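Visit to Wullimside Funeral Home and Cremation Center
Report of the Berkside Memorial Society
2022-07-21

Members of the Berkside Memorial Society visited the Wullimside Funeral Home and Cremation Center during its open house for community groups. The visit was arranged by Chia-hao Tai, who handles the Society's outside relations, following requests made by members at the May meeting. The purpose was to learn how a death notice, a service and a final record are prepared, and to report back to those who could not attend.

The party of 12 was received in the front parlor by Shih-chieh Liu, the funeral director. Mr. Liu explained that the home was founded as Peng Brothers and that the Peng name is still carried on the larger of the two chapels. The present building has been in use for 30 years. It includes the chapels, an arrangement office, a family room with a small kitchen, and the records room.

The first hour was spent in the arrangement office. Mr. Liu reviewed the form that families complete at their first appointment. It asks for the full legal name, the date and place of birth, the names of parents including the mother's maiden name, military service, occupation, and surviving relatives. He advised members to write these details down in advance and to keep them with a copy of any discharge papers. Families often do not know the branch or years of service, and a request for military honors cannot be completed without them.

Members asked about the wording of obituaries. The home prepares a draft from the form and returns it to the family for correction before it is sent to the newspaper. The most frequent corrections concern the spelling of married names, the order in which children are listed, and relatives who died earlier and should be named as such. Mr. Liu recommended that one person be chosen to approve the final text. Notices on the home's own website carry no charge and may be changed at any time. Newspaper notices are priced by the line and cannot be changed after printing. 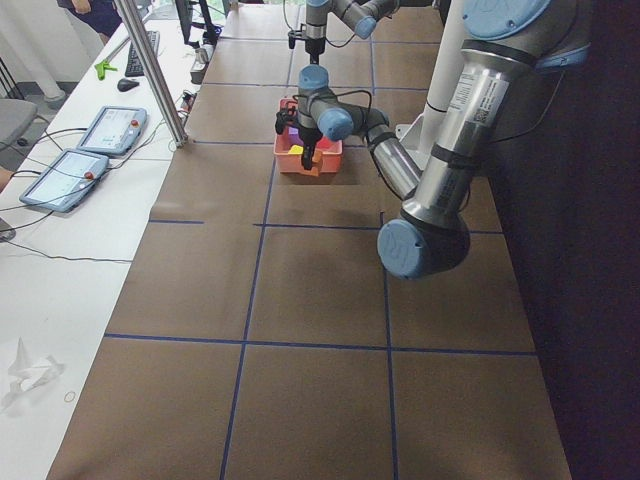
Worktable covered in brown paper and marked off with blue tape.

The records room holds 2,661 family files, the oldest of which are kept on paper. Copies are released to next of kin on written request. Several members who are tracing their own families found this the most useful part of the afternoon. The Sollau family file was shown with the permission of its present members and contains handwritten service notes and a list of pallbearers.

In the Peng Chapel, the party was shown the seating and the sound equipment used for services viewed from a distance. Mr. Liu stated that music should be chosen two days before the service where possible. Visiting clergy are welcome, and families who belong to no congregation may ask a relative or friend to lead.

Questions on cost were answered from the printed price list, which is available to any person who asks for it, in the office or by telephone. The Society has received four copies. These may be borrowed from the Berkside reading room and should be returned within the month.

The Society thanks Mr. Liu and his staff for their courtesy. Members who wish to join a second visit should leave their names with Mr. Tai.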